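Production diary, 3/3/23

The final episode of the first series of Nidside was delivered to the broadcaster this morning. The studio regards the main run as complete. The episode closes as scripted, with the ferry leaving Firkamthorpe and the younger sister still on the quay, and the cut shown to the partners in November has been kept without change.

Approval was also received for a special of 2 parts, under the working title Kuusisto. It will take up the events of the third chapter of the comic, which were left out of the series for want of time. The budget allows for 700 drawings fewer than an ordinary episode — a limit the layout department has accepted in writing.
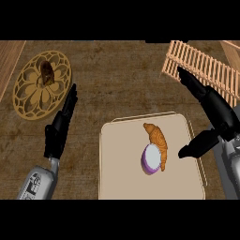 Orvokki Räsänen replied before noon that she would support the special only if the original voice cast was kept, and that viewers who had stayed with the sisters for a whole series should not be asked to get used to new voices. Her view has been entered in the minutes. Contracts will be offered on that basis.

Raimo Tikkanen will direct the first part. The second remains open. Nekelo has been asked to provide the closing song and has requested the storyboard before giving an answer.

Cut 1484 was returned by the colour department with the lantern corrected, and has been placed in the archive with the rest of the episode. The title of the special is not to be used outside the studio until the broadcaster has made its own announcement.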